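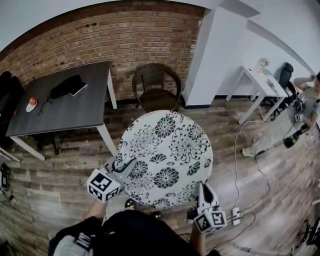

Both grippers at the round table, left marker cube and right marker cube in view.

Search this list Advanced search

Subject: Re: left gripper pose jumps when the table is in view

Kinga Balogh wrote:
> We had the same thing in the Rikley room again in November. The left
> gripper track is fine while the hand is in the air, then it jumps
> sideways when the finger gets to the rim of the round table. The
> right one stays put. I swapped the cube on the left for a spare and
> it still did it. My guess is the printed flowers on the tabletop.
> They are big and black on white, and the detector is looking for
> black and white. Could somebody try it with the top covered before
> I order a plain table?

Kinga,

I tried it with the top covered and it did not help. I don't think the flowers are the cause, so please hold off on the table.

What I did: 40 runs at the same round table, one person on both grippers, picking the table up by its rim and moving it a short way toward the brick wall. The printed top was bare for the first half and covered with a plain gray sheet for the second. The left track jumped in 23 of the 40 runs, and the split between bare and covered was close to even. I also looked through the raw detections for false markers on the flowers and found none. The detector wants a square outline first and the petals don't give it one.

The jump itself always looks the same. The position moves a little, but the orientation flips by a large angle and flips back a few frames later. That is the usual trouble with estimating pose from one flat marker seen nearly head on: there are two answers that fit almost as well, and the solver goes back and forth between them. When a second face of the cube is readable it has more to work with and the flip goes away. In the bad runs the log shows only one face accepted on the left cube, even when two were plain to see in the video.

So I went looking for why the second face was being thrown out. The config on the Pranley machine still has the old face layout for the left cube, from before Mihăilă rebuilt the mounts. Two of the face IDs are swapped. When the solver gets both faces it finds they disagree, drops the one with the larger error, and carries on with the other without a word in the log above debug level. That also explains why your spare cube made no difference. It was printed from the same sheet and read with the same file.

I corrected the file and did 25 more runs with the top bare. The left track jumped in 4 of them. All four were at the near side of the rim, where my own wrist came between the head camera and one face. I count that as a separate problem and a smaller one.

The part that bothers me more is safety. The Brillent arms replay these tracks, and a flip in orientation goes straight through as a wrist command. The joint speed limit catches it, but the wrist still twists hard before the stop comes in. Until we have a proper check I would like everyone to do the following:

- Do not replay anything recorded with the old left cube file. Check the face IDs in the session header against the new file.
- Run the first replay of any new session at low speed with nobody inside the taped line and one person on the stop button.
- If the left wrist twitches, stop there and save the log. Please don't just restart it.

I have a patch that rejects a frame when the orientation changes faster than a hand could turn, and writes a warning at normal level. It holds the last good pose for a few frames, then aborts the replay. It needs somebody other than me to read it before it goes in.

One smaller thing while we are on the subject of that room. The long white cable still crosses the floor out from the white desk, and people carrying grippers are looking at the table, so their eyes are off their feet. It should be run along the wall or taped down.

Kinga, can you send me the session headers from your November runs? If the IDs match the old file then I am fairly sure it is the same fault.

3 replies | 0 shares

Contact the list owner | Back to top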